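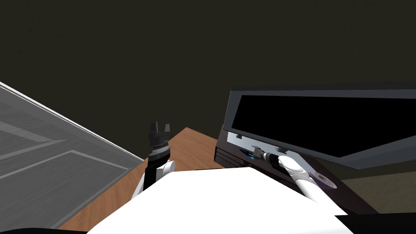
How does a robot learn a kitchen job?

A robot called Zikero is learning to work near a microwave or small oven. It learns from examples. Marlene Melnyk steers its two arms from her desk, and a computer saves every movement.

The practice kitchen is a simulation – a pretend place drawn by a computer. Nothing real gets broken there.
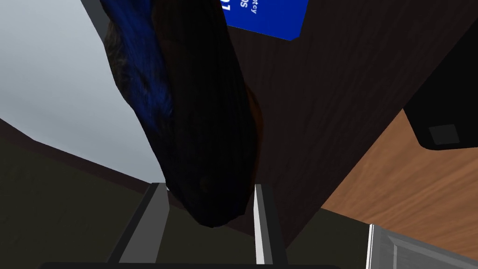
What is in an example?

Each example has pictures and numbers. The pictures show what is near the gripper, the robot's hand. The numbers say how far each joint has turned. Zikero has 655 examples so far. 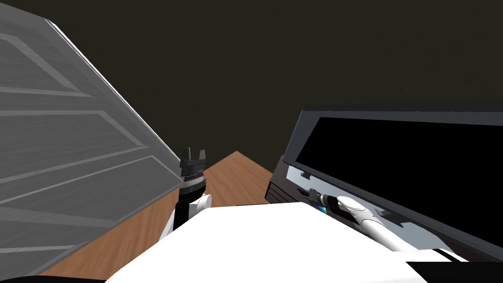 Horacio asks why one good example isn't enough. Things move around. If a cup sits 2 centimetres to the left, the robot needs to have practised that too.

A gripper has no skin like yours, so a robot often depends on its cameras to judge the distance to an object.

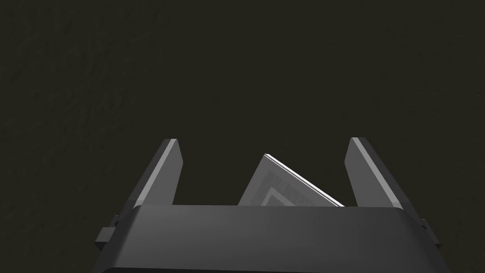 Marlene keeps the clumsy tries in a separate folder, labelled by colour. After 40 new examples, the computer trains again and Zikero has another go.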